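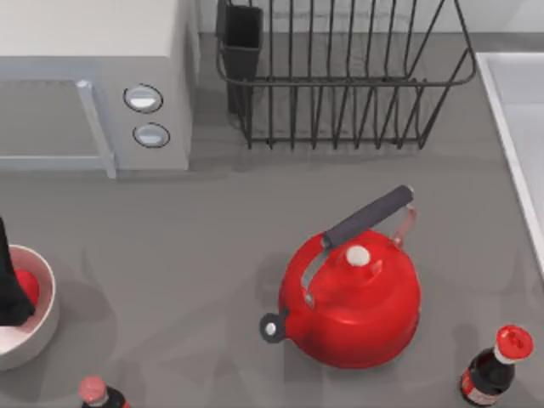

How to Assemble and Load a Wire Display Rack

Category: Store Fixtures > Racks & Shelving > Guides

These instructions apply to the Stirnach freestanding wire rack, 800 mm wide, supplied flat-packed for grocery and general retail use. Two persons are required for assembly.

1. Check the parts against the packing slip. The standard carton holds two side frames, four wire shelves, one base tray and a bag of shelf clips. Report shortages to the dealer before starting work.

2. Stand the side frames upright on a level floor and fit the base tray between them. Tighten the base bolts by hand only at this stage.

3. Push the shelf clips into the slots at the chosen height. Both ends of a shelf must sit at the same slot number – the numbers are stamped on the inner face of each upright.

4. Lower the shelves onto the clips, working from the bottom up. Press down at each corner until the wire seats fully.

5. Tighten the base bolts with a 7 mm hex key. Check that the rack does not rock, and adjust the leveling feet where needed.

6. Load the lowest shelf first. Heavy produce such as potatoes and squash belongs at the bottom, and no stock should project past the front rail.

Shelves may be wiped with mild detergent and dried with a soft cloth. Abrasive pads will damage the coating.

Last updated: July

Comments (3)

Agata Galli: Do the clips from the older Vurnon rack fit this one?

Pentti Heinonen: They do not, the slots are narrower. Order part 966.

Kenta Hamada: Step 3 saved me some trouble. I had one side a slot too high.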